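Feltstead Network Users list
Thread: Re: Slow mornings after the move to Irnow

From: Samira Qudah
To: feltstead-users
Date: 2025-01-25

On the earlier thread, Yhon Nina wrote:

> We moved the Escobar office onto the new core in the first week of
> January. Since then the first half hour of the day is poor. File
> shares take a long time to open, phones register late, and a few
> desktops come up with no address at all. By ten it has cleared.
> I have swapped the uplink and the patch lead with no change. The
> lease time on the DHCP server is the default. Is anyone else
> seeing this, or is it our cabling?

Yhon,

I doubt it is the cabling. A bad lead gives you errors on one port at all hours, and you are describing something tied to the time at which people switch their machines on.

We had much the same at Zutport. There were 2 causes and they overlapped, so fixing the first made little visible difference and we nearly put it back.

The first was spanning tree. Our access ports were left in the ordinary mode, so each one sat through listening and learning before it passed any traffic. A desktop that boots quickly will send its DHCP requests into a port that is still blocked, give up, and assign itself a link-local address. Set the desk-facing ports as edge ports and turn on BPDU guard at the same time. Leave the uplinks alone.

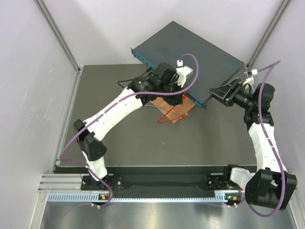

Check as well whether the ports are generating topology changes. With edge mode off, every desktop that wakes up counts as a change, and each change makes the switches age out their address tables early. They then flood until they have learned the addresses again. With 200 machines starting in the same half hour the flooding is more or less continuous. The counter you want is the number of topology changes since boot. Ours stood at a little under 3,000 when I first looked, and it should barely move from one day to the next.

The second cause was the DHCP relay. We had one helper address pointing at a server that had been retired. Requests went to both, the dead one never answered, and the relay logged each failure to a remote syslog host over the same uplink. Removing the stale line took a minute. Finding it took most of an afternoon - it had been copied over with the old configuration, and the old switch had not logged it. 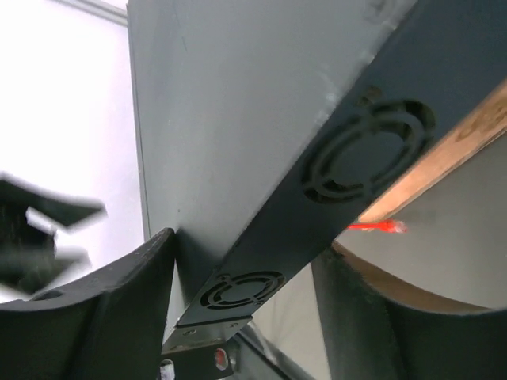 Samira Qudah
Networks, Zutport

As for lease times, I would leave the default until the other two are done. A short lease makes the morning worse, as more clients have to ask afresh. If your pool is tight, look at how many addresses are held by phones that have been moved between VLANs. Nilton Castaño posted a script for this last year and it is still in the list archive.

For the phones, confirm that the voice VLAN is advertised over LLDP. If it is missing, some handsets boot on the data VLAN, fetch their settings, and restart. That doubles the number of requests and would fit with late registration.

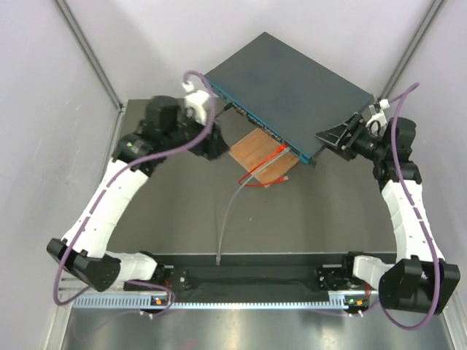 Could you post the following when you have them:

- spanning tree mode, and which switch is root
- topology change count at eight and again at ten
- the relay section of the configuration, with addresses masked
- firmware version on the core

If the root turns out to be an access switch in a cupboard, fix that before anything else. Set the priority by hand on the core and put a second switch one step behind it.

Samira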